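Comparing grippers fairly: the case for a worn bin

Institutions that compare robot grippers have a duty to say what their comparisons are worth. At present many do not. A result sheet reports how often a gripper lifted an object, in what time, and with what software, and says almost nothing of the container the object was lifted from. It is the view of the Badska test group that this silence does more harm to buyers than any error in the figures.

Our own practice has been no better until lately. When the group set the Iseo hand against the two-jaw Paltent, both on the same arm, the first round was run in a new bin with smooth walls and an even floor. The Paltent came out ahead by a clear margin. The second round was run in a bin that had been in service for years, and the order of the two was reversed. Neither device had been altered. A reader given only the first table would have bought one product, and a reader given only the second would have bought the other.

The usual defence of the clean bin is that it can be repeated elsewhere. There is some force in this. A new bin may be ordered from a catalogue, and a scratch may not. Yet the buyer does not work in a catalogue. Depth cameras behave differently over scuffed metal and flaking paint, and a fingertip that slides well along a fresh wall may catch on an old one. To leave wear out of a test is to make a choice on the buyer's behalf, and that choice ought at least to be declared.

The same may be said of objects. Test sets have a habit of drifting towards boxes and tins, for the simple reason that they are easy to hold and easy to score. We hold that any set of 40 objects should contain a fair share of clear plastic, of brushes and handles, and of small things that taper or have points. The Dhillon list, which our group adopted in October, goes some way towards this, though its share of clear items remains too low.

Nor should the total number of attempts be allowed to settle an argument. Our last comparison ran to 2606 picks, and almost 6 per cent of them had to be set aside after a clamp worked loose and the bin moved. The large number gave an air of certainty that the loose clamp did not deserve. We have printed the excluded runs beside the rest, and would ask others to do likewise.
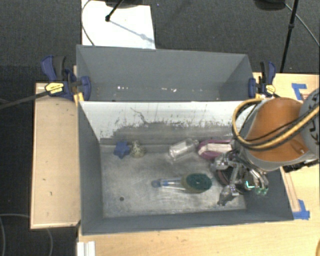
Should a buyer prefer a hand with many joints to a plain two-jaw gripper?

It depends on the mix of goods. Where items are much alike and lie apart from one another, two jaws are cheaper to keep in order and quicker to set up. Where shapes vary and items rest against the wall of the bin, the extra joints can repay their cost, provided that the controller is able to make use of them.

The group therefore proposes that every published comparison state the age and condition of the bin, the manner in which it was fixed, and the full list of objects. The cost of doing so is a single page - less than most suppliers spend on the cover.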